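Do I need permission to restage someone else's instruction piece?

Posted in Performance & Live Art
March 13, 2023

dabella_studio
I help run a small art space called Tagle, and in January we started planning an evening of short instruction works. Most are our own, but one is from a printed set of cards by an artist group called Prekov. The card is 11 words long and tells the audience to hum one note until the person next to them stops. We would have room for 50 people and tickets would be cheap. Do I have to ask the group before we do it, or is buying the cards enough? Also, how should the credit read on the wall? I have searched and found people saying opposite things.
Divina Abella

Durneo
Ask them. Buying the cards gives you the cards. It may or may not give you the right to perform the piece at a ticketed event, and that depends on what is printed in the box and where you live. Some artists write "for anyone to perform" on the back or in the leaflet. Check there first.

A very short text might not be protected in the way a play is, but I would not plan an evening around that argument. In my experience artists who make this kind of work usually say yes and want two things: their name on the wall and the wording left alone. Don't shorten the instruction or make it friendlier. If you translate it, show the original next to it.

For the credit I would put artist, title, year, then "performed by the audience" and your venue and date. Keep the reply email. We did a similar evening for 63 visitors and the only paperwork anyone asked to see afterward was that email.
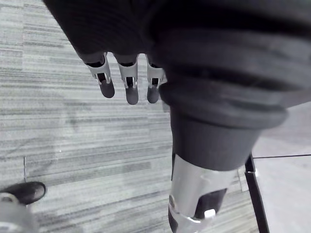
Fingers, close up

One practical thing. Put the card where people can read it before they walk in. We had it inside the door and there was a line all evening.

promevent
you dont need permission its just a sentence. people do these at parties all the time

Durneo
A party at home and a ticketed event are different cases. She is selling tickets.

dabella_studio
Thanks. I looked in the box and the leaflet says "free to perform, please write to us for public events," so I have written to them. The credit format is helpful. Our door is narrow too, so the card will go in the hallway.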